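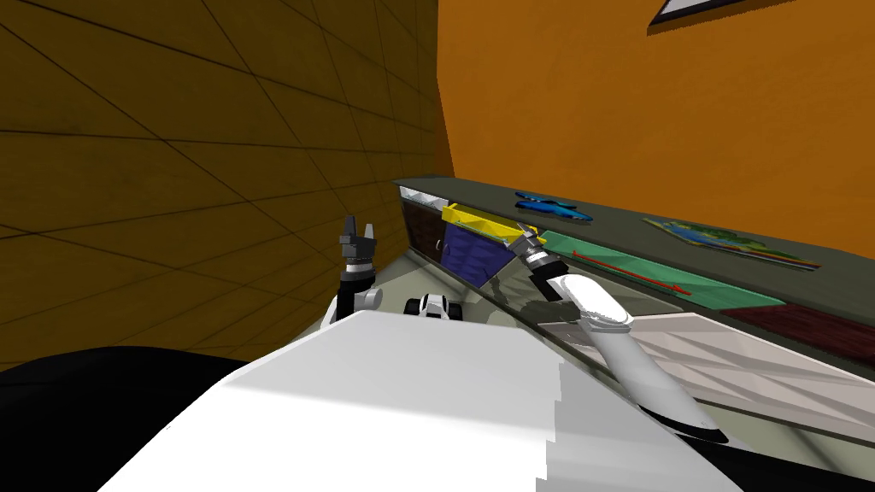

Right gripper at the yellow drawer, left gripper pointing up. Practice kitchen, simulated.

Drawers, doors and floors: a gallery from the Grivstead project
Posted August 31, 2024

At Grivstead we look after 263 serviced flats, and every one of them has a kitchen that must be opened up, checked and put right between guests. Drawers out, cupboards open, look inside, note what's missing, close everything again. There are 14 of us on the housekeeping team and most of us could do it in our sleep (our knees would rather we didn't). Since January we have been working with Vumwood on handing the checking round to a two-armed robot, and before it goes anywhere near a guest's teaspoons it practises in computer-made kitchens.

I've been allowed to pick a few views from one of those kitchens, and I'm thrilled with them! The colours are much louder than anything we'd get past the owners. Orange wall, olive-yellow tiles, a blue front on the drawer — I would move in tomorrow.

The drawer was our first request. When Vumwood asked the team which part of the round we'd happily give away, low drawers came top of the list straight away, with the backs of corner cupboards close behind. Several of us sat in on the planning meetings after that, and the order in which the robot learns its jobs is more or less the order we gave them. I hadn't expected to enjoy those meetings as much as I did.

The next view looks down past the gripper's two fingers to the tiles. It's a quiet one, but I like how plainly you can see the shape of the fingers, narrow towards the tips, with a good wide gap between them. Some of our newer colleagues had pictured something like a hand, and we had a long, happy argument over tea about what you could and couldn't pick up with two fingers. Egg cups are still under discussion.
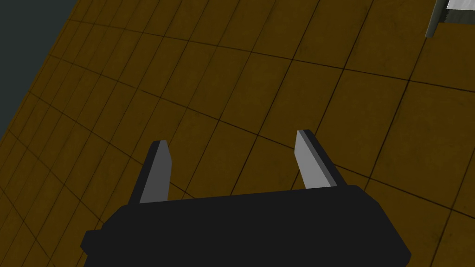

Fine by me if it does the bending, came one reply when we shared the plans on the staff board, but who decides a flat is ready? I don't want to sign for a kitchen I haven't seen. And will we still get the same hours once the checking is off our sheets?

Both fair, and both now written down. A person signs for every flat, after walking through it. Hours stay as they are for the whole trial, and the time saved goes to the jobs we always end up rushing: beds, windows, meeting guests at the door. Two of us are also training to run the practice sessions, at the higher rate. We keep a shared log for them, which stood at 2374 entries when I last opened it, and anyone on the team can add a note. Mine are mostly about handles. We have so many kinds of handle!

That brings me to my favourite of the set. Our Clesach building has bar handles throughout, Bråten has knobs, and Grivstead has a bit of everything, so I always look at the handle first.
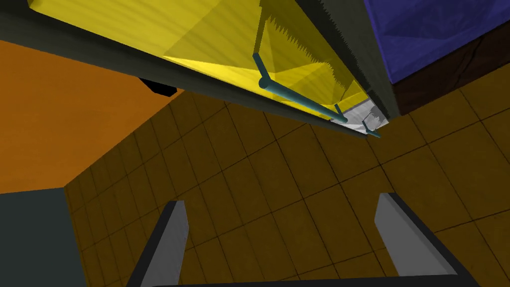
Teal bar handle on the yellow panel, with the gripper's fingers open below. Blue and brown furniture in the top corner.

More views will go up when the team has chosen them. Notes about awkward cupboards are still very welcome in the log, and the planning meetings are open to all three buildings.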